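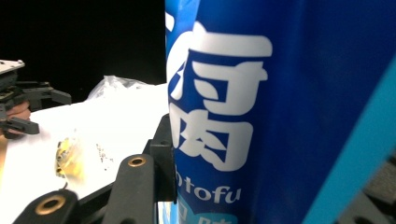
How to Trace a Merchant Ship Lost in Wartime

So you have a ship's name. Maybe it came from a grandfather's letter, maybe from a brass plate at a flea market, maybe from a line in somebody's memoir that just says "she went down off the cape with everything aboard." Great! You can get a surprising distance from one name, and the hunt is a lot of fun once you know where to dig.

I'll use my own first ship as we go, a small cargo steamer called the Jallier. It took me two winters to pin her down. You should be able to go faster.

Step 1. Write down what you know and where it came from

Before you search for anything, open a notebook or a spreadsheet and make three columns: the fact, the source, and how close that source was to the event. A crewman's diary written that night is worth more than a magazine article from decades later. I skipped this with the Jallier and spent weeks chasing a sinking date that traced back to a typing mistake.

Step 2. Find every name she ever had

Merchant ships changed names all the time. A new owner, a new flag, a government taking her over when war broke out, and suddenly your ship disappears from the lists. Start with the printed registers for the year you're sure of and work backward one year at a time. Look for the tonnage, the builder, the year built and the length. Those usually stay steady when the name changes (tonnage can shift a bit after a refit, so don't panic over small differences).

My Jallier turned out to have been launched as the Citach, and the minute I knew that, the whole early half of her life opened up!

Step 3. Get the builder's details

With a yard and a yard number you can ask local archives near the shipyard for plans, launch photos and newspaper notices. Write a short, polite letter. Give the yard number in the first line. Archivists can work wonders with a yard number and very little with "an old steamer, black hull."

Step 4. Pin down the last voyage

Now for the detective work. Try these in order:

Port records for departures and arrivals
Convoy lists, if she sailed in one
War diaries of the escorts and the naval command ashore
The attacker's own log or patrol report, if it survives
Survivor statements and court of inquiry papers

Read both sides whenever you can. Submarine commanders often guessed high on tonnage, and survivors in a lifeboat at night often guessed wrong on position. Check the time zone each report used, too. The two reports I had for the Jallier disagreed on the day until I noticed that one kept local time and the other didn't. Same night, same attack.

Step 5. Plot it on paper

Get a copy of a period chart and mark every reported position in pencil, with the source next to it. I had one position 300 miles from where the ship could possibly have been, and I never would have caught it by staring at a column of numbers. Depth matters as well. If a report has her grounding on a reef and your chart shows 200 fathoms, something needs another look.

Step 6. Look for the people

Crew lists, memorial rolls, pension files and hometown newspapers are where a ship comes alive. Spellings wander terribly, so try every version. I found a fireman named Sadeghi entered under three different spellings, and matching up his home port finally tied the lists together. Humaira Pirzada, who reads old handwriting far better than I do, cracked the last one in an afternoon.

Step 7. Share what you have

Post your notes with the sources attached, including the gaps. My next one is the Nurkonov, and so far I have a builder, a blurry launch notice and no crew list at all. If you have anything on her, please write!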